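Finally moved the craft stuff out of the hallway

OK quick one, dinner is in the oven and I have maybe ten minutes.

So the yarn. And the buttons, and the paper, and the half a quilt I started in May. All of it was living in the hallway in shopping bags and I was tripping on it every morning. Enough. Took two evenings after work and my back hates me but it's done.

Rules I made for myself: if I forgot I owned it, it goes. If it's tangled, it goes. Broke the second one right away for the green wool from that little shop in Grurcombe - sorry, not sorry, that wool was expensive.

Buttons were the worst. The jar label says 1000 and I beleive it. They are now sorted by color and that's as far as I'm going. My sister sorts hers by size AND number of holes. No thank you.

Patterns went in a binder. Found one for a baby hat I've made four times and still can't do without looking.

Didn't buy anything new for this, which I'm pretty proud of. Drawers beat bags, that's my whole lesson. You can pull one out, grab the scissors, shove it back.

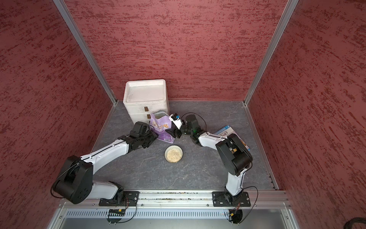 White plastic drawers, a few scuffs, still good.

Still to do: ribbon, the glue situation, and the big box of felt I'm pretending not to see. Also need labels - does anyone have a pen that doesn't rub off of plastic? Mine smears in a day. Tell me in teh comments.

OK timer's going. More when the ribbon is done.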